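Rechercher dans les discussions Tous les forums OK

Imprimer Envoyer par e-mail

Bureau double avec cloisons grises : que faire de la multiprise posée sur le plateau ?

Posté par gurnus31 - Rubrique Aménagement et rangement - Lu 3,322 fois

Bonjour à tous !

Je viens de m'installer dans mon nouveau coin travail et je suis ravi, vraiment, j'ai enfin de la place ! Deux plateaux blancs mis bout à bout, des panneaux gris fixés à l'arrière par des petites pinces blanches, un mur blanc derrière, un parquet... J'ai récupéré l'ensemble en avril, modèle Arnosis, sans notice mais avec toutes les pinces (ouf).

Ma seule contrariété, c'est l'électricité. La multiprise est posée de travers sur le plateau, côté panneaux, et son câble noir traverse toute la profondeur du bureau avant de retomber devant, jusqu'au parquet. Je m'accroche dedans avec les genoux, et quand j'écris, j'ai le coude dessus. Je voudrais :

- libérer le plateau sans percer (je compte bien le revendre un jour, ce bureau !)
- garder au moins une prise facile d'accès pour le portable
- trouver une place à ma boîte noire ouverte, où je mets le chiffon ou papier jaune et deux ou trois bricoles. J'aimerais la garder sous la main, mais elle finit toujours au beau milieu.

Budget raisonnable. J'ai vu des goulottes chez Czarnecka mais je ne sais pas si ça tient sur ce genre de plateau. Merci d'avance, je lis tout !

tournevis_et_cie

Super projet, et très joli coin pour commencer ! J'ai fait exactement ça chez moi l'hiver dernier et je ne reviendrais en arrière pour rien au monde.

Commence par le trajet du câble, la multiprise viendra après. Aujourd'hui il passe par l'avant, alors que tu as un intervalle entre deux panneaux : fais-le redescendre par là, côté mur. Avant d'acheter quoi que ce soit, débranche tout, pose la multiprise à l'endroit voulu et vérifie que la longueur suffit jusqu'à la prise murale. S'il manque un peu, prends une multiprise à cordon plus long, surtout pas une deuxième branchée sur la première !

Ensuite, pour la fixation, tu as deux solutions sans percer :

La nacelle à serre-joints, qui se pince sur le bord arrière. C'est ma préférée - on y jette la multiprise, le transfo, le mou du câble, et on n'en parle plus. Attention quand même, les pinces des panneaux occupent déjà ce bord. Mesure les espaces libres entre elles, sinon tu devras en décaler une (ça se desserre à la main sur le mien, à voir sur le tien).

Les bandes adhésives épaisses, sous le plateau. Dégraisse bien, laisse sécher, appuie longtemps et attends le lendemain avant de suspendre quoi que ce soit. J'ai pris celles de Clernora et elles n'ont pas bougé depuis. Évite la jonction des deux plateaux, parce que l'adhésif à cheval sur une fente, ça finit par se décoller.

Pour le portable, laisse dépasser une petite rallonge USB par l'intervalle, avec un clip pour qu'elle ne retombe pas. Et quand tu seras sous le bureau, fixe aussi le câble contre un pied : c'est ce détail qui change tout pour les genoux !

Pour la boîte, mets-la contre un panneau, côté de ta main la moins occupée, l'ouverture vers toi. Comme elle est ouverte, tu vois ton chiffon et tu t'en sers, alors que dans un tiroir il y reste six mois.

lampe_de_chevet

Moi j'ai tout laissé sur le bureau, mais droit et collé aux panneaux, avec le câble vers l'arrière. Zéro euro ! Ça dépanne bien.

papier_peint_bleu

D'accord pour la nacelle, mais prends-la ajourée et ne la remplis pas de papiers ou de chiffons, il faut que la multiprise respire. Et je pousserais aussi la bouteille loin des prises tant que la multiprise est sur le plateau. Chez moi un verre renversé a suffi pour me convaincre !

Ajout de gurnus31 : merci, c'est génial ! Voilà mon bureau, avec la multiprise et la boîte. 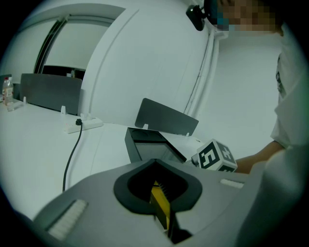
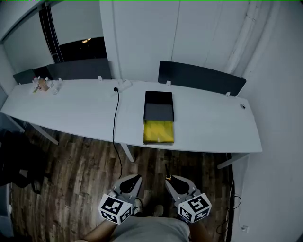 Dernière modification de la page : juin 2023

171 personnes ont trouvé cette page utile

Commentaires

mimosa_du_2e : La boîte ouverte contre le panneau, adopté ce matin ! J'y ai mis mes carnets et mes feutres, c'est tout bête et ça me plaît beaucoup.

atelier_gris : Petite précision pour les serre-joints, regardez l'épaisseur maximale indiquée avant de commander. J'ai dû renvoyer les miens.

gurnus31 : Nacelle commandée ! Je garde l'intervalle entre les panneaux pour le câble, et je reviens poster le résultat dès que c'est monté.

Imprimer cette page Envoyer à un ami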